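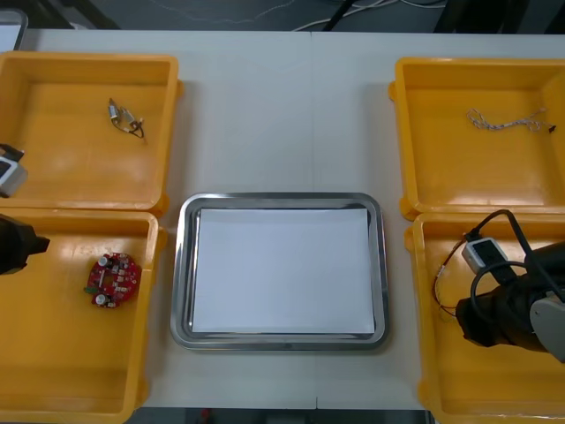

Logistique de l'aide alimentaire – Chapitre 4
Collecte et redistribution des denrées périssables

4.1 Définitions
On appelle flux amont l'ensemble des denrées retirées chez les donateurs (grandes surfaces, grossistes, producteurs) et flux aval les livraisons aux structures bénéficiaires. Le taux de perte est le rapport entre la masse écartée au tri et la masse collectée. Il se calcule par famille de produits, jamais sur le total seul : un lot d'agrumes et un lot de salades n'ont pas le même comportement.

4.2 Chaîne du froid
Les produits carnés et laitiers sont contrôlés à l'enlèvement puis à la réception. Toute rupture constatée entraîne l'écart du lot entier. La durée de transport retenue dans ce cours est de 90 minutes au maximum entre le dernier point de collecte et la chambre froide. Les relevés de température sont joints au bordereau.

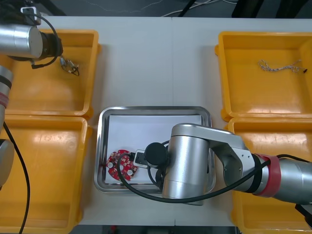

Fig. 4.1 – Bacs jaunes et plateau en inox, deux bras robotisés.

4.3 Étude de cas : la plateforme Zorberg
Zorberg dessert deux communes, Duangkaew et Cilitz. Au mois de juillet, la plateforme a collecté 1 761 kg de fruits et légumes, dont 765 kg destinés à Duangkaew et 300 kg écartés au tri. Le solde est allé à Cilitz.

Masse distribuée : 1 761 – 300 = 1 461 kg
Part de Cilitz : 1 461 – 765 = 696 kg
Taux de perte : 300 / 1 761 = 17,0 %

Ce taux recouvre des situations hétérogènes. Les fruits à noyau arrivent souvent à maturité avancée et doivent partir le jour même ; les légumes racines supportent plusieurs jours de stockage. On vérifiera donc la composition des lots avant toute comparaison entre mois.

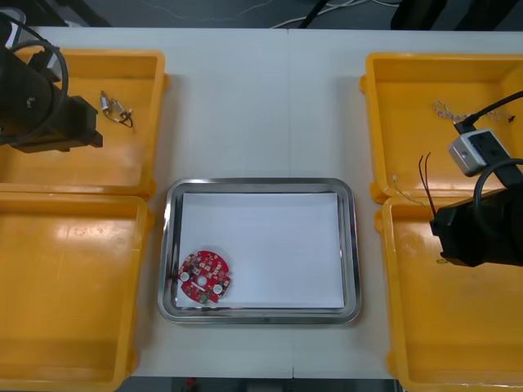 Fig. 4.2 – Disposition des bacs par paires, plateau au centre.

4.4 Affectation des lots
L'outil Flirkel, utilisé en TD, classe les lots selon trois critères : date limite, besoin déclaré par la structure, capacité de stockage du site. La date limite prime. À date égale, on sert d'abord le site dont le besoin déclaré est le moins couvert. Un site sans chambre froide ne reçoit aucun produit relevant de 4.2, quel que soit son rang.
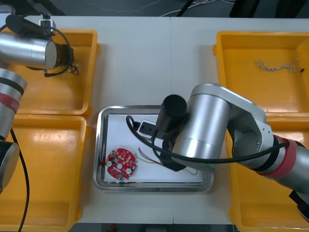 Fig. 4.3 – Table blanche, bacs et plateau.

4.5 Travail à préparer
a) Recalculer le taux de perte de Zorberg en supposant que 90 kg de la masse écartée ont pu être transformés en compotes et distribués.
b) Indiquer les données manquantes pour établir ce taux par famille de produits.
c) Relire 2.3 (traçabilité) avant la séance sur les conventions de don.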